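**Fenilton Residents' Safety Forum – minutes, Monday, January 17, 2022**

Minutes of the August meeting were agreed, with one correction: the police figure for street robberies was 164, and the press release had it lower.

**1. Ministry statement on gun crime**

The chair read the statement aloud. Members noted that it promised "firm action" and gave no dates. The last one promised the same. 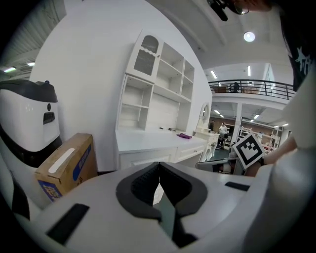

Youth spending was taken next. The ministry says 724 young people finished the Vininden scheme, but could not tell us how many found work. Storage of the scheme's leaflets was raised – one member suggested a white cabinet with a hutch on top, against a plain wall, would do. No money was agreed.

**2. Patrols**

Six extra patrols were promised for Yap Road. Residents reported seeing two.

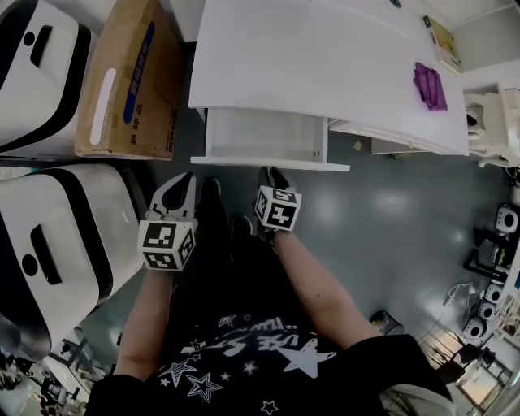 The forum will ask for the patrol logs in writing. It was doubted that they will arrive before the next meeting.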